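Week 2 notes: who gets to say you've learned something?

Morning all, these are my tidied-up notes from Monday, with a few bits I skipped when the projector went to sleep. If you were there you can skim. If you weren't, please read the Ivanyshyn chapter as well, as I lean on it a lot and the seminar will lean on it even more.

We began with the shoebox exercise. I asked you to write down one thing you can do well that no certificate of yours mentions, and I got some lovely answers (bread, budgeting for a family of six, calming down a furious customer in two languages). Then I asked how you'd convince a stranger. Most of you went straight for "I'd show them", and that is pretty much where the whole subject of recognising prior learning starts.

The usual term is RPL. You'll also meet APEL and a handful of other initials in older papers, and the differences matter less than the authors think. The basic idea is that a college looks at what someone already knows, from work or home or anywhere else, and gives them credit for it so they don't have to sit through it again. 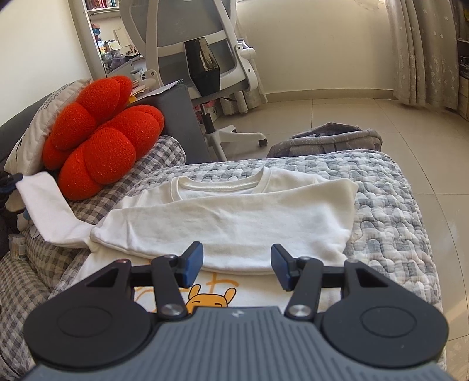 Hand-held gripper with blue fingertips.

Now, evidence. Ivanyshyn splits it into direct and indirect, and I'd like you to get comfortable with both words before the essay. Direct evidence is the work itself: a report you wrote, a lesson you taught while an assessor sat at the back. Indirect evidence is somebody else vouching for it, so a reference, a rota with your name on it, a letter from a manager. Students always rank direct above indirect, and I did too for years! But think about a care worker whose best work is confidential. She can't hand over the case notes. A good, detailed witness statement may be the fairest thing she can offer.

The case study was Prememside, the adult learning centre over in Gratthorpe. They ran a small scheme for 20 learners, all returning to study after a long gap, and 9 of them put in a full claim for credit. The rest dropped the claim and took the module in the ordinary way. A few of you said that looked like failure. I'm not so sure. Vsevolod Dmytriv, who ran the scheme, told me several of them simply liked being in a classroom and didn't want to miss it, and I can't find it in me to mark that down as a bad result.

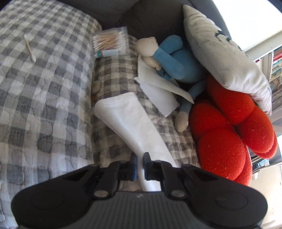
Where I do think they went wrong was the paperwork. Learners had to upload everything to Ziris, the portfolio system, and each piece had to be matched to a learning outcome written in the sort of language only course leaders speak. "Critically evaluates own practice" is a horrible thing to put in front of someone on their first evening. Two tutors rewrote the outcomes as plain questions halfway through, and I'd love to have seen what happened if they'd done it in September.

For the seminar, bring one outcome from any course you've taken and rewrite it so your nan would understand it. Keep the meaning the same (harder than it sounds). We'll swap and try to guess the originals.

Essay titles are on the course page. Drafts to me by 9 in the morning on the day of your tutorial, please, and not at five to.

Share 2
Comments 9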